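Chapter 6
Light, Shade and the Color of Things

In the last chapter we followed a ray of light from its source to the eye. Now we ask what happens when something stands in its way. The answer seems simple: there is a shadow. But when you try to draw a shadow, or to measure one, you find that it has a shape, an edge and a color, and each of them must be studied separately.

The town of Drollberg has a sundial on the south wall of its market hall, dated 1714. The builders cut the hour lines into the stone, and they also cut a short text which asks the reader to look at the middle of the shadow and not at its border. They had noticed that the border is soft. The sun is not a point in the sky. It has a width, and so every edge in sunlight throws a narrow zone of half shade, which we call the penumbra. The full shade inside it is the umbra.

The second matter is color. Beginners often paint a shadow gray or black on any surface. If you look with patience, you will see that a red wall in shade is still a red wall. The surface sends back the same part of the light as before, only there is less light to send. A shadow also changes direction when it passes from one flat surface to another - for example, from a floor to the side of a cupboard - and this change tells us how the two surfaces are placed.

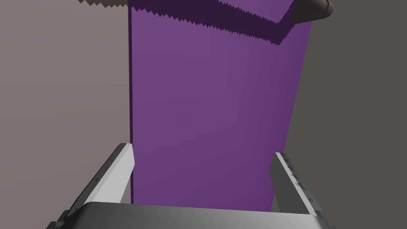

6.1 Shadows on a flat surface

We begin with the easiest case. A flat board stands upright, and a small lamp is placed on one side of it. Between them we hold a square card, parallel to the board. The shadow is also a square, and it is larger than the card. If the card is halfway between the lamp and the board, each side of the shadow is two times as long as the side of the card.

When the card is turned, the shadow is in general no longer a square. Students at the Caldale evening school, where this course was first given, made 41 drawings of such shadows on one Saturday, and you will find 5 of them in the exercises.

Before you continue, please take a card and a lamp and try it yourself. Keep the lamp fixed, move only the card, and mark the corners of the shadow with a pencil.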